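Stone Countertop Care: Frequently Asked Questions
Siu Stone Supply, Wolville showroom

Does marble need to be sealed?
Yes. Marble is porous and absorbs oil and colored liquids. We ship all slabs with one coat of Gellis penetrating sealer. Recoat every 10 months in a kitchen.

How do I know when the sealer has worn off?
Place a spoonful of water on the surface and wait 5 minutes. If the stone darkens under the water, recoat. Test near the sink and near the stove, as wear is uneven.

Will sealer prevent etching?
No. Etching is a chemical reaction between acid and calcium carbonate. Sealer slows absorption only. Lemon juice, vinegar and wine will dull a polished finish even if wiped up quickly. 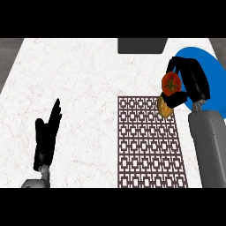
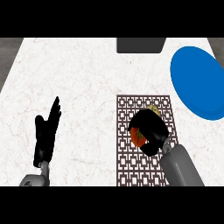 Are veins a weak point in the slab?
Usually not. Veins are mineral deposits formed with the stone, and most are as sound as the material next to them. Fine, irregular veining on a pale ground, like the thin brownish lines in the white marble countertop shown with this answer, can be mistaken for cracking. Run a fingernail across the line. A vein is normally flush with the surface – a crack will often catch the nail. Open fissures should be filled before sealing.

Can I polish out a scratch myself?
Light scratches on a honed finish can be blended with 300 grit paper, used damp and in straight strokes. Do not use this method on a polished finish. Contact the showroom for a repair quote.

Which cleaners are safe?
Use a pH-neutral cleaner or plain dish soap, then rinse. Avoid bleach, ammonia and scouring powder.

Do you repair slabs bought elsewhere?
Yes, within the Wolville and Kivham service areas. Allow 2 weeks for a site visit. Kivham visits are not scheduled in September.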